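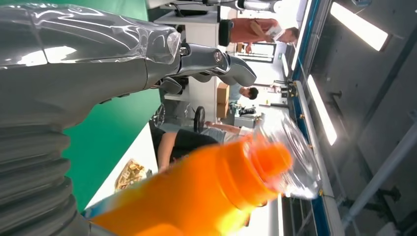
What is a two-tone plastic bottle?
A container for liquids in which one part of the wall is opaque and colored and the other part is left clear, so that the contents can be checked without opening it.

Containers > Bottles > Plastic bottles > Two-tone bottle

Two-tone bottle (also part-clear bottle, window bottle) – a plastic bottle with an opaque colored section and a transparent section. The type is used for drinks, household liquids, shop supplies and craft materials. Orange, blue and red are common body colors. The clear section may be at the top, at the base, or in the form of a vertical strip along the side.

Construction

Two methods of manufacture are in general use. In the first, the colored and clear sections are molded separately and joined by a screw thread, a snap ring or a weld. In the second, the bottle is blown in one piece from clear plastic and the color is added afterward as a coating or a tight printed sleeve. One-piece bottles have no joint that can leak, but a sleeve can split along its seam and a coating can wear off at the points where the bottle is gripped.

Wall thickness depends on use. Squeeze bottles have thin walls and return to shape after being pressed. Bottles meant for refilling have thicker walls and do not dispense under hand pressure. Shallow ridges are often molded into the clear section. They stiffen the wall, improve grip, and in some designs serve as fill marks, although unmarked ridges should not be relied on for measuring.

The opaque section protects part of the contents from light. The clear section does not, and liquids that fade or spoil in daylight are normally packed in fully opaque bottles.

Sizes

Sizes are not standardized across makers. The Futa range, sold mainly for offices and workrooms, is made in 8, 11 and 32 ounce sizes. The 8 ounce bottle has a plain screw cap; the two larger ones take either a plain cap or a flip spout. Standow bottles are made in one diameter only and differ in height, so that a single cap fits every bottle in the line. Early Standow caps had a coarser thread and do not fit the later bottles.

Markings

A refilled bottle should carry the name of its present contents. Marking is done on the opaque section, where writing has better contrast. Permanent marker holds well on smooth polyethylene but rubs off where the surface is handled often, and a paper label under clear tape lasts longer. On bottles with a molded label panel the panel is slightly recessed to keep the label from scraping against neighboring bottles in a box.

Bottles that have held cleaning products, glue or paint are not reused for drinks, even after washing.

Use at shared tables

In workrooms and classrooms, bottles often share a table with papers, snacks and small packaging. Tall bottles with a narrow base tip easily when a person reaches across. Usual practice is to keep them upright, capped, and away from the edge. Crumpled wrappers and paper bags are cleared first, as they hide small spills and can lift one side of a base.

The Nududeo tray is a flat plastic holder made for this purpose. It has 6 round wells and a raised rim. Bottles wider than the well can be stood on the tray but are not held by it.

Cleaning

Jointed bottles are taken apart before washing if the joint allows it. Residue collects in the thread and under the snap ring, and a narrow brush is needed to reach both. The clear section shows scratches more readily than the opaque one and is cleaned with a soft cloth – abrasive pads leave it permanently cloudy. Warm water and dish soap are suitable for most types. Printed sleeves should not be soaked.

Bottles are dried upside down with the cap off. A cap replaced on a damp bottle traps moisture, which appears as fog on the inside of the clear section.

Disposal

Recycling depends on local rules. A bottle made from two plastics may have to be separated at the joint, and full-length sleeves are removed in areas where the sorting equipment reads the plastic through the wall. Welded bottles cannot be separated by hand. The Jin bottle has a perforated line on its sleeve for removal and carries a separate material code on the cap.

See also: Squeeze bottle; Flip spout; Shrink sleeve; Bottle tray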